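Print this page | E-mail this page

Household Water: Meters, Flow and Loss
Handout for week six, Horkness Technical College

Read these notes before the tutorial. They cover how a domestic water meter is read, how flow at a single fitting is measured, and how the two sets of figures are put together into a household balance. Bring a calculator and your own meter readings if you have access to a meter. If you live in a unit with a shared meter, use the Fenus Street data set at the back of the course reader.

The assignment based on this material is worth 20 per cent of your final mark. It is due at the tutorial on 20th November.
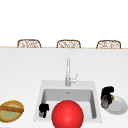
Eetu Hakala

1. Why a balance is worth doing

A water bill gives one number for a whole quarter. It tells you how much passed through the meter and what you owe for it, and very little else. A household that wants to use less water, or a plumber who has been asked why a bill has gone up, needs to know where the water goes and at what time of day.

A water balance is a plain piece of bookkeeping. On one side is the volume recorded by the meter over a set period. On the other side is the sum of all the uses you can identify: showers, toilets, laundry, kitchen, garden, and anything else in the house. The two sides rarely agree on the first attempt. The gap between them is called the unaccounted volume, and a good part of this handout is about how to interpret it.

There are two ordinary reasons for a gap. The first is estimation error, usually in showers and in garden watering, where people misjudge time badly. The second is leakage. They have to be separated before anyone starts digging up a lawn.

2. Reading the meter

Most mechanical meters in the district show cubic metres (kilolitres) in black digits and fractions in red digits or on small dials. One cubic metre is 1,000 litres. Write down every digit, black and red, along with the time of the reading. A reading without a time can't be used for anything.

Points that cost marks in last year's reports:

- The decimal point was put in the wrong place. Check which digits are red before you begin.
- Readings were taken at different times of day and treated as full days. If you read at breakfast on Monday and dinner on Tuesday, you do not have one day of use.
- The wrong meter was read. In a row of townhouses the meters are often side by side. Check the serial number against the bill.

The worked household in this handout is the Siddiqui house, a brick bungalow with three residents. Its metered use over the study week averaged 327 litres a day. We will carry that number through the later sections.

3. Measuring flow at a fitting

Flow rate is volume divided by time. For a tap or a shower head the easiest method is a bucket and a watch.

Open the fitting to the position in which it is normally used. Let it run for a moment so that the flow is steady, then move the bucket under it and start timing. Collect for 30 seconds. Measure the volume with a jug or by weight (one litre of water weighs one kilogram, near enough for our purposes at household temperatures). Double the volume to get litres per minute. Do this three times and take the mean.

If the bucket will not fit under a tap, use a smaller container and a shorter time, and convert accordingly. Short times make the timing error larger. A one-second error in a five-second measurement is a fifth of the result, and no amount of careful weighing will repair it.

Record the tap position in your notes. "Fully open" is easy to repeat but often unrealistic, particularly at the kitchen sink and the bathroom basin. "As normally used" is realistic but varies from person to person. Either is acceptable if you say which one you have used.

Pressure also matters. Flow through a fixed opening rises with the square root of the pressure across it, so doubling the pressure does not double the flow. It raises it by a factor of 1.4. Fittings with a built-in flow regulator behave differently and hold their flow fairly constant over their working range. If your three readings agree closely in the morning and again in the early evening, when mains pressure usually drops, a regulator is the likely explanation.
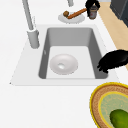 4. Turning flow into daily volume

For a timed use, such as a shower, multiply flow rate by duration and then by the number of uses in a day. For a batch use, such as a toilet or washing machine, multiply volume per cycle by the number of cycles. Don't mix the two methods for one appliance.

Kitchen use is the awkward one. It is made up of many short draws: a glass of water, rinsed vegetables, a kettle, a wiped bench. Asking people to time each of these is not practical. Two methods work reasonably well.

The plug method. Ask the household to keep the plug in for a set period and to note the depth before each emptying. You need the plan area of the basin to convert depth to volume. Bear in mind that many basins have sloping sides and rounded corners, so length times width times depth will overstate the volume. Calibrate with a measuring jug if you can. Water drawn for the kettle or for drinking must be logged separately.

The meter method. Read the meter before and after a kitchen session during which no other fitting in the house is used. This is more accurate but requires some cooperation, and it is hard to arrange in a house with teenagers.

In the Siddiqui house the meter method was used on two evenings. The kitchen figures differed between evenings by more than the shower figures did over the entire week. This is normal. Report the range as well as the mean.

5. Hand washing and machine washing

Students always ask which uses less water, a dishwasher or washing by hand. It depends on habits. Washing under a running tap uses the most, and the volume is simply flow rate times duration. Work it out for a tap at eight litres a minute left running for four minutes: 32 litres. Washing in a plugged basin with a second small volume for rinsing uses much less. A full machine load can do better again for the same number of dishes, but a half-empty machine run twice a day will not.

Compare like with like. The unit of comparison should be the place setting, and pre-rinsing must be counted on the machine side if the household does it. Scraping scraps into the bin or the compost removes most of the need for pre-rinsing and keeps solids out of the drain as well.
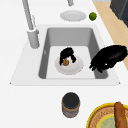
Small round brown food item on a plate in the sink basin.

6. Looking for leaks

The overnight test is the standard first step. Read the meter last thing at night, after the final use. Read it again in the morning before anything is turned on. Ask everyone in the house not to flush, or to note it down if they do. Switch off automatic irrigation and check that no appliance is set to run on a timer.

In the Siddiqui house the overnight difference was 16 litres over eight hours, or two litres an hour. If that continued all day it would come to 48 litres, which is a little under 15 per cent of the metered daily average. Two litres an hour is small enough to be missed by ear and large enough to matter over a year.

To locate the loss, isolate parts of the system one at a time:

a) Close the valve to each toilet cistern in turn and repeat the test.
b) Close the supply to the hot water service. Check the relief valve discharge as well.
c) Close the garden branch if it has its own valve.
d) If the meter still moves with all internal valves closed, suspect the buried pipe between meter and house.

A drop of food colouring in a cistern will show a leaking flush valve if colour appears in the bowl without flushing. Leave it for half an hour before looking. At the Siddiqui house the fault was in the rear cistern — a worn seal — and the overnight difference fell to zero once it had been replaced.

7. Presenting the balance

Set out your results in a table with one row per use. Give the method, the daily volume and your estimate of uncertainty. Put the unaccounted volume on its own row at the bottom. Do not spread it among the other rows to make the totals match. A balance with an honest gap will be marked higher than one that closes to the last litre without explanation.

Keep the raw readings in an appendix. State units everywhere.

Further problems

1. A shower head delivers nine litres a minute. Three residents shower once a day for six minutes each. Find the daily volume and express it as a share of the Siddiqui total.

2. A tap drips at a rate that fills a 250 mL cup in 50 minutes. Find the daily loss in litres.

3. Explain why an overnight test may show movement in a house with no leaks. List at least two causes.

4. The Rotatano Road townhouses share one supply line and have no individual meters. Outline a method for estimating the leakage in the shared section, and say what access you would need.

Print this page | E-mail this page

Comments

pmw: In section 3, is the mean of three enough if one of them is way out? I got two that matched and one a litre higher.

E. Hakala: Do a fourth and fifth. Keep the odd one in your appendix and say why you left it out, if you do.

Tamarack: For problem 2 I get 7.2 litres a day. Can someone confirm?

kell_b: Same here.

Dishpan: The plug method worked fine for us but our basin is deeper at one end, so I marked a stick using a jug and went by that. Took ages. Much better than the ruler though.

jlo_wtr: Is the reader in the library the same as the one online? The meter data starts on a different page in mine.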